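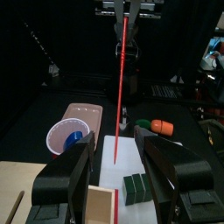
What does the Delum answer sheet reader do on the day of a school entrance test?

It scans marked multiple-choice sheets, scores them against a stored key and writes one results file per test room, which the admissions office can open in any spreadsheet program.

Delum Reader, Model 413

The Model 413 is a desktop optical mark reader for schools that set their own entrance or placement tests. It accepts single sheets up to letter size and reads both sides in one pass. Scoring is done on the unit. No network connection is needed during a session, and applicant names do not have to be loaded; sheets are matched by candidate number.

Specifications

Feeder capacity: 200 sheets
Rated speed: 1000 sheets per hour, both sides
Paper: plain white, letter size or smaller
Marks accepted: pencil, blue or black ink
Output: CSV, fixed-width text
Ports: 2 USB, 1 Ethernet
Stored answer keys: 200
Warranty: 2 years, parts and labor

Scoring rules

Each key can hold a different weight for each question. Blank and double-marked answers are logged separately and scored as zero unless the operator changes the setting. Erasures are compared with the darkest mark in the same row. If the difference falls below the set threshold, the sheet goes to the review tray and its number is added to the exceptions list.

Age-adjusted scores can be produced with the Besari conversion module (sold separately). The module reads a table of birth months supplied by the school. For tests held in September, load the new table before the first session, as the old one is not replaced automatically.

Sheets and supplies

Blank sheets are printed by Nowicki in packs of 200. Schools may print their own from the template on the support page, provided the timing marks along the left edge are not scaled. Photocopied sheets are not supported.

Compatibility

Results files import directly into Vovent Admissions. Column order can be changed under Output, Layout. Firmware updates are installed from a USB drive.

Contacts

School orders and quotes: Ecaterina Stoica
Technical support and repairs: Czesław Górecki

Page last updated Thursday, May 21, 2026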